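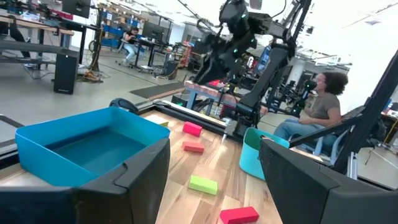

Questions about the Rastent prize draw

Most of what people write in to ask is answered on this page. If your question is about a payment that has already left your account, skip to the last section.

## What is the Rastent draw?

It is a monthly prize draw run from Darnholm. Each entry is one line of six numbers. You can pick the numbers yourself or let the system pick them for you.

## How many tickets are sold?

Each draw is capped at 2,000 tickets. Once they are gone, the draw closes early and new entries go into the following month. March usually sells out first.

## What can I win?

There are 20 prizes in every draw. The top prize is paid in one amount. The other 19 are smaller cash prizes, and the amounts are listed on the entry page before you pay.

## Does the top prize roll over?

No. A winning line is always drawn from the tickets sold, so the top prize goes out every month.

## Can I buy through an agent?

Yes. Hola and Quinlan both sell Rastent tickets online. Hola adds a handling fee at checkout. Quinlan charges the ticket price only but has a minimum order of two lines. Your ticket number has the same format wherever you buy it.

If you bought from an agent, the agent holds your contact details, and we can't change your email address for you. Please ask them.

## Can several people share a ticket?

Yes, but one person has to be named as the ticket holder. We pay that person and no one else. How the money is split afterward is up to your group - write it down before the draw and have everyone sign it. We don't keep copies of group agreements.

## When do entries close?

At 6 p.m. on draw day. The draw itself starts at 8 p.m. An entry that is still "pending" at closing time is moved to the next draw.

## How will I know if I have won?

Winners get an email the morning after the draw. The full list of winning ticket numbers is also posted on the results page. Check your spam folder if your number is on the list and you haven't heard from us.

We will never ask you to pay a fee to release a prize. If a message asks for one, don't reply to it. Forward it to the help desk.

## How long do I have to claim?

Prizes under the automatic limit go straight to your account, with nothing to claim. For larger prizes you have 90 days to send proof of identity. After that the money goes into the prize fund for a later draw.

## Do I pay tax on a prize?

That depends on where you live. We pay the full amount and don't hold anything back, and we can't give tax advice.

## My payment went through but I have no ticket number

Wait one hour, then look under "My entries." If it isn't there, write to the help desk with the date and the amount paid. Put code 341 in the subject line so it goes to In-ho Koo, who handles missing tickets. Payments that can't be matched to an entry are refunded to the card they came from.

## Can I cancel an entry?

Yes, up to closing time, if you bought directly from us. Agent tickets follow the agent's own rules. Hola doesn't allow cancellations.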